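Search this site Go

What Is Play Dough Made Of?

Play dough is mostly flour and water. Flour has tiny grains of starch in it, and it also has a protein called gluten. When flour gets wet and you knead it, the gluten makes long, stretchy strands. The strands hold the dough together while you push it and pull it.

Salt goes in too. It helps keep mold from growing, and it makes the dough taste bad, so people don't want to eat it. A little oil keeps it from sticking to your hands. The color comes from food coloring.
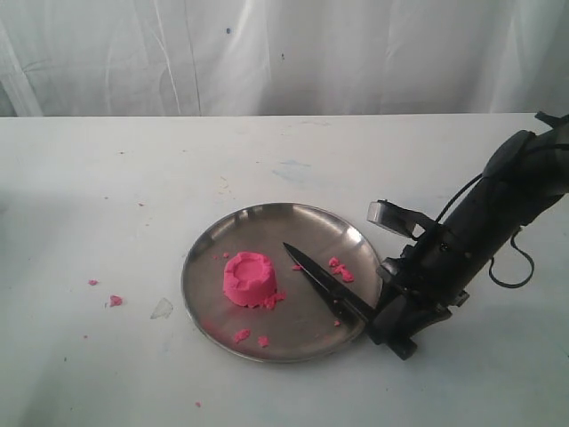
Pink play dough with a hollow pressed into the top.

Why does it keep its shape?

Some things spring back when you press them. A rubber ball does. Play dough stays where you push it. Scientists call this being "plastic," which is an old word for something that can be molded. Press your thumb into a lump and the dent will still be there when you come back from lunch.

Why does it crumble?

Water leaves the dough a little at a time and goes into the air. This is called evaporation. Dry dough can't stretch very far, so it cracks and small bits fall off.
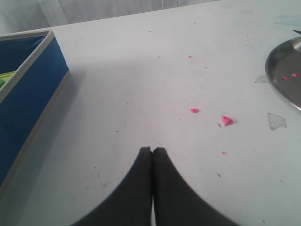
Small bits dry faster than big lumps. A crumb has air nearly all the way around it and not much dough inside. Pick up crumbs while they are soft and press them back into the main piece. If they have gone hard, throw them away.

Try it: two pieces

1. Make two pieces of dough the same size and put them on a plate.

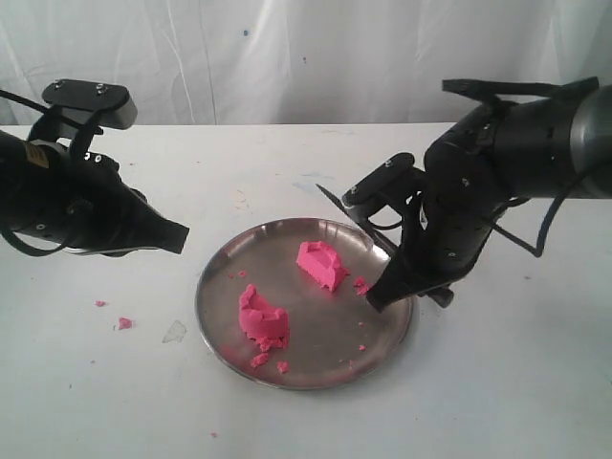
2. Put one piece in a jar with a tight lid. Leave the other on the plate.

3. Wait one day, then squeeze both. Which one cracks?

Written by Tin-yau Lu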